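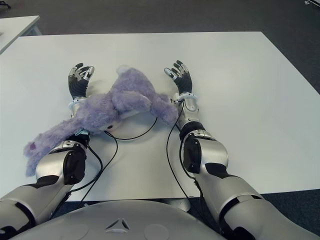
Home | Talks | Workshop | Contact

Speaker notes, Bredeser shared workshop, 5/11/19. Start with the shoulders and apologise for the budget. We call the build Maeng. By April it had two arms and no manners. Mention the cables lying across the table, which I have promised to tidy at every meeting. The purple plush toy gets a laugh, so wait for it.

Grip comes next. Soft things are harder than blocks, as fur gives and the fingers keep closing. Explain why the hand comes in from the top, palm over the body, and why I gave up on ears.

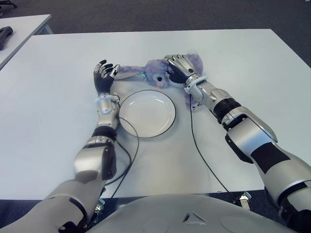
The fingers

Black pads, silver joints, and more hinges than my kitchen. The old control code ran to 102 settings, 11 of which did something. Don't read them out. Say that
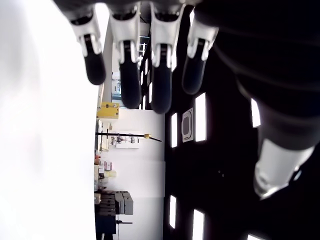

the Sirnico rewrite got rid of most of them, and that I miss none. If someone asks about cost, take a long drink of water.

Last bit: parking. Both hands up and open before anyone leans over the table. House rule, and I wrote it after breaking it.

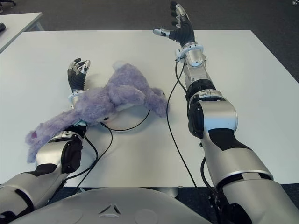 Maeng with its hands up, toy across the left arm.

Questions, then tea.

Print this page | E-mail this page

Recent talks
Cemer: a lathe on 2 legs
100 ways to strip a thread
Glue, and other regrets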